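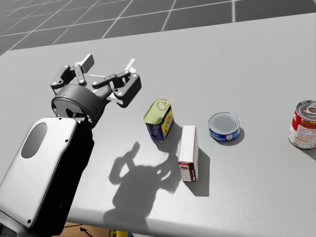
Selma Vidmar

Cette galerie présente notre travail sur Zudonora, le planificateur de saisie que je développe avec Sum-yee Chow. Tout se passe en simulation, sur une table grise avec quelques produits d'épicerie.

Dans la première vue, la pince est ouverte, à gauche de la rangée. Le module de perception doit estimer la pose de chaque produit avant que le planificateur propose une trajectoire. L'ombre du bras sur la table nous intéresse aussi, car la segmentation y est sensible.

Pour la version actuelle, nous avons lancé 885 essais avec des éclairages différents. Le contrôleur reçoit une nouvelle consigne 50 fois par seconde.
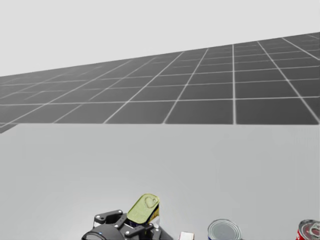 Boîte au couvercle vert olive, tenue inclinée entre les deux doigts.

L'inclinaison de l'objet dans la pince est une grandeur que nous voulons mieux mesurer. Le code de cette mesure est encore séparé du planificateur, et Sum-yee prépare leur intégration.

Mise à jour de la page : 05/07/2022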